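Lurkach Hand Kit: Your Questions Answered

What comes in the box?
You get the hand-held gripper, a spare set of finger pads, a charger, and a short printed guide that we hope you'll spill coffee on, like we all have. Kits ship from our Hennessy Street shop every Tuesday.

Do I need a robot arm to use it?
Not at all! You hold the gripper yourself and do the job at your own pace, and the kit records each grasp so you can train an arm later on, if you ever get one.

How many recordings do I need?
It depends on the task, and we wish we had a tidier answer for you. For one simple pick-up, 200 good ones will usually get you going. For mixed small items, Conall Daly, who looks after our training side, likes to see 2000.

Can it handle small, fiddly things like jewelry?
Yes, with a little patience. Put your pieces in a shallow tray, leave some space between them, and come in slowly with the fingers open. Bracelets are a kind place to begin (they give you plenty to grab), and rings can come after that, once your hand has settled down.

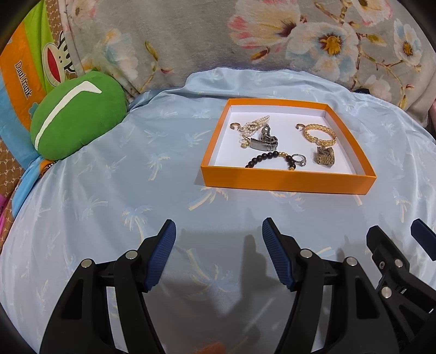
How long do the finger pads last?
Plan on 4000 grasps a set, a bit less if you work with rough metal. New ones come in packs of 6 from the Grendgate store page, and they slide on without tools.

Does it work with Zullo software?
It does, from the February update onward. If you're on an older version, just write to us and we'll happily walk you through it.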